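We use cookies to remember your settings. Accept | Manage

A Logging Pause Needs an End Date

In November the Plaler council stopped new cutting permits on 650 hectares above Terkdale. I supported it, and I still do. But a pause without rules makes people nervous. Small owners near Sodell already cut early – they are afraid of losing the right later. I would prefer a limit of 3 years, with a public count of old trees each spring.

Last updated: November

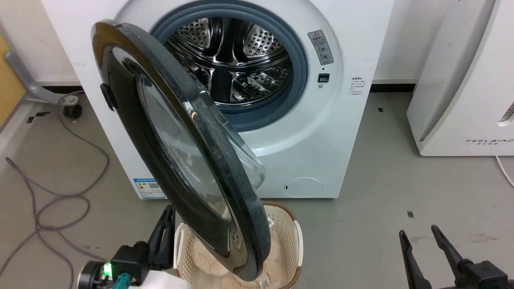 Should owners be paid while the pause lasts?

Small owners should, if they keep the old trees standing. The money could come from the timber fee.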